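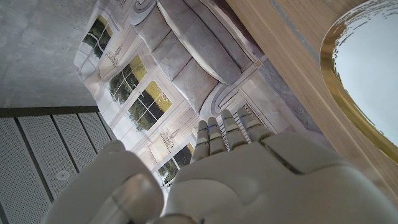 Gadbridge two-hand study: questions we keep getting

Does the method work?
Sometimes. Zenura learns from 3,369 recorded moves and picks its own grasp. On plates and bricks it beat our old scripted baseline by 2 points over 300 trials. I wouldn't bet a paper on 2 points.

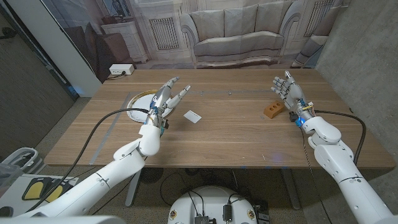

Is the printed living room supposed to count as a real home?
Monis says a photo backdrop teaches the policy to ignore clutter. Maybe. A flat sofa never moves and never throws a shadow on the plate. We haven't run the same trials against a bare wall, and until we do I'd treat that claim as a guess.

Why so much fuss over wrist views? 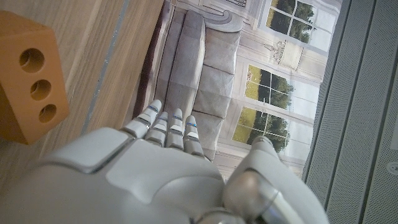 The Farías result leaned on them heavily, and we wanted to see if it held up. With the wrist views taken out, 62 trials changed outcome, in both directions. That looks more like noise than help to me.

Can I get the data?
Yes, failures included. Write to Dalia Amrani.

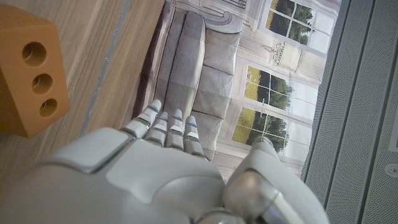 Titilayo Adeyemi

Answers last changed 24th August. The baseline code from February is still the one to compare against.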